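Submitting Work to Open Calls
Course handout, Unit 7: Reading the Call and Preparing the File
Revised 10/26/25

Scope

This unit covers the written conditions of an open call in photography and the preparation of a submission that meets them. It assumes you have finished the edit from the previous unit. Selection of images is not repeated here except where the call limits the number.

1. Parts of a call

A call for photography normally contains a theme statement, eligibility terms, technical requirements, a fee schedule, a rights clause, and a description of what selected artists receive. The order varies. The rights clause is often on a separate page, linked from the entry form, and has to be read before the form is filled in.

Theme statements range from tight to loose. The Mindico call asks for work made on the theme of thresholds and accepts single images only. The Tenorer call names no theme and asks for a project of up to 40 photographs with a text. These are different tasks. A picture that stands alone well may do little inside a series, and the reverse is common.

Terms used in this handout:

Single - one photograph judged without reference to any other.
Series - photographs submitted together under one title, with a fixed order.
Project - a series plus a text, and sometimes an installation plan.
Juror's selection - work chosen for display. Not always the same as a prize.

2. Captions and titles

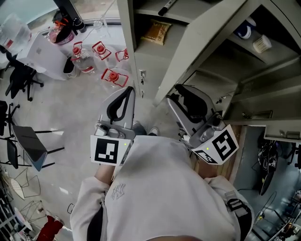

A caption in a submission has a different job from a caption in a newspaper. The juror reads it after seeing the photograph, usually on a screen and usually once. It should supply what the photograph cannot: place, date, the relation of the picture to the rest of the series. It should not repeat what is plain to the eye. For a view from directly overhead of a person in a light gray hooded sweatshirt, the words "person in gray, from above" use up the line and add nothing. The tonal "NY" on the chest is a harder case. It is faint, a small version on a screen may lose it, and a caption that mentions it directs the juror to look for it. Do this only if the series depends on it. Lettering on clothing is also weak evidence of location and should never be used to fill in the place field.

Titles follow the same rule. "Untitled" is acceptable in a series if numbered. File names are not titles and should be replaced before upload.

3. The project statement

Most calls set a limit in words or characters. The limit given by Tenorer is 1000 characters including spaces. Text past the limit is dropped by the form without a warning, so write and count in a separate document, then paste.

A workable order for the statement:

First sentence: subject of the project, stated as a noun and a place.
Next: period over which the photographs were made, and whether work continues.
Next: method, if the method affects how the pictures are read (fixed viewpoint, found prints, long exposure).
Last: connection to the theme of the call, if there is one.

Leave out the biography. It goes in its own field. Leave out the equipment list unless the call asks for it.

Students often write the connection to the theme first. The result reads as an argument for entry, and the juror still does not know what was photographed.

4. Image files

Requirements are stated as the longest side in pixels, the file type, the color space, and a maximum file size. Prepare a separate export for each call. Do not enlarge a small file to reach the stated minimum; check the original first.

Keep sharpening for screen apart from sharpening for print. If the work is selected, the organizer will ask for a second file, and the first one will not be suitable.

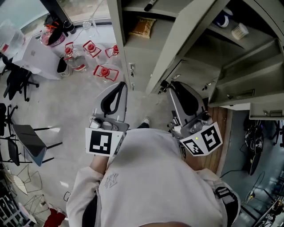
Fig. 2. Overhead view, gray hooded sweatshirt, a hand-held gripper in each hand.

Embedded metadata should hold your name, a contact address, and the title. Some calls are judged blind and require the name to be removed. Read this line of the call twice - an entry with a name in the metadata can be rejected at the first check, and the fee is not returned.

5. Fees and rights

Record the fee for every call in your log, along with what it covers. The Jacobs prize charges per image and the Beritz open call charges per project, so a direct comparison of the two figures is misleading. Divide each by the number of photographs you plan to enter.

On rights, look for three points: who may use the image, for what, and for how long. A license limited to promotion of the exhibition and its catalog is normal. A license that covers any use, without an end date, is not, and should be raised in class before you enter.

Printing and return shipping are often left out of the fee table. If the call says nothing about them, write to the organizer and keep the reply.

6. Assignment

Choose one of the four calls named above. Prepare the full entry without submitting it: image files, captions, statement, and a one-page summary of the rights clause in your own words. The deadline for the printed copy is the last session in April. The assignment is marked out of 70, with 40 for the files and captions and the remainder for the statement and summary.

Entries over the character limit will be marked as they would appear after the form has cut them.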